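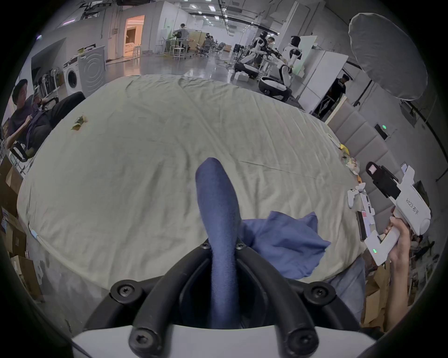

Cream sheet on the big table, blue cloth, phone and controller at the right.

From: Todor Nikolovski
To: textile-care list
Subject: Re: Creases that survive the wash (cotton sheeting)

Letay Berhe wrote:
> We have 49 flat sheets in the guest rooms at Hailu, all plain-weave
> cotton, all bought in the same order. After the dryer they come out
> with long diagonal creases that the iron does not fully remove. The
> creases run corner to corner and never parallel to the hem. I have
> tried less detergent and a hotter iron. Neither changed anything.
> Is this the fabric, the washer or me?

Letay,

Most likely the load size, then the dryer. I would leave the fabric for last.

A diagonal crease in plain weave is a bias crease. The cloth has very little give along warp or weft, but it stretches and collapses easily at 45 degrees to both. When a sheet twists into a rope in the drum, the folds form on the bias. If the rope is still twisted when the cotton passes from damp to dry, the folds set. The iron then has to undo them in the one direction where the cloth moves under the plate, so you press one crease out and push another one in next to it.

Things to try, in the order I would try them:

Load size. Flat sheets need room to fall. If you are filling the drum to the top, cut the load to 3 sheets and run it once without changing anything else. Do not mix in pillowcases for this test. They end up inside the rope and hold it together.

Spin speed. Drop it one step. The sheets will come out wetter and the dryer will run longer, but the folds pressed in against the drum wall will be shallower.

Break the rope by hand. Between washer and dryer, take each sheet out, shake it open along the hem and put it back in loose. Zewditu Zeleke posted about this in June and I was skeptical, but it made more difference on our linens than the spin speed did.

Stop the dryer early. Overdried cotton is the hardest case. Take the sheets out while the hems are still slightly damp, and iron or hang them right away. A basket of damp sheets left for an hour will crease under its own weight.

On ironing: work along the warp, meaning parallel to the selvage, and lift the iron at the end of each pass. Do not swing it in arcs. A hotter iron on dry cotton does very little. Moisture does the work. Mist the sheet, fold it, leave it for ten minutes, then press it.

If none of that helps, check the grain. Take one sheet, find the selvages, and fold it in half with the selvages together. If the hems do not line up, the cloth was finished off grain and cut square afterward. It relaxes back toward its true grain in the first washes, and a sheet like that will never lie flat. I had a batch from Granis that did this — 422 sheets, and we sent back most of them. The supplier disputed it until we mailed 2 of them along with the fold marked in pencil.

I don't have experience with the Prerkum softener Henok Mamo recommended upthread. Softener in general lowers the friction between yarns and may let the folds slide out more easily, but it also cuts absorbency, and I would not want to add it before the load size has been ruled out.

What is the rated capacity of your washer, and how many sheets go in at a time? Also, do you line dry any of them? If the line-dried ones show the same diagonals, I would look at the wash side first and leave the dryer alone.

Todor

--
Todor Nikolovski
Linen room, Namusia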